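Dauda Hall Winter Coat and Sweater Exchange Opens Its Doors for Another Season

DUNDARD, 7 January 2023. The Dundard Neighborhood Clothing Exchange is happy to announce that its winter season is under way at Dauda Hall on Prukis Street, and that everyone in town, whether you have a closet full of outgrown snow pants or nothing warm to your name, is welcome to come by, have a cup of cocoa and look through the racks for as long as you like.

Last winter 153 households took home something from the exchange, and we would dearly love to see all of them again, along with their neighbors and cousins and anybody else who has been feeling the cold. Everything is free. There are no forms to fill out, and you don't have to bring anything in order to take something.

"My mother ran a table like this in a church basement when I was little, and what I remember is how long people stayed to talk," said Chiharu Murakami, who coordinates the exchange. "I always tell folks to come early if they want the good mittens and come late if they want the company." 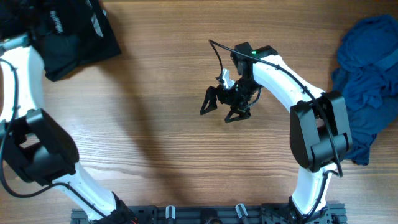
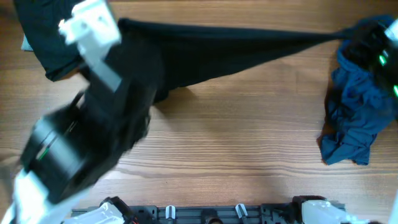

Two robot arms with black and blue cloth on a wooden table

This season the exchange will be open for 19 sessions, three more than last year, thanks to a generous gift from Dosteo, the family-owned hardware store on the corner of Mill and Prukis. The gift also pays for the heating on session days and for a second sewing machine, so that zippers and torn linings can be fixed while you wait (or while you have another cocoa, which is what most of us end up doing).

"We've had customers come in for a snow shovel in a windbreaker, and that just isn't right in January," said Kenneth Guthrie, owner of Dosteo. "When Chiharu asked if we could pitch in, I said yes before she got to the end of the sentence."

Clean coats, sweaters, hats, scarves and boots in any size may be dropped off at the hall during sessions or left at the Dosteo counter during store hours. Children's sizes and men's extra large go fastest, so those are especially welcome. We can't take bedding this year, as much as we'd like to, for plain lack of shelf space.

More than 34 neighbors have already signed up to help, and there is plenty of room for others, particularly anyone handy with a needle. The exchange returns in June with summer clothes and swimwear.

To ask a question or offer a hand, stop by the front desk at Dauda Hall.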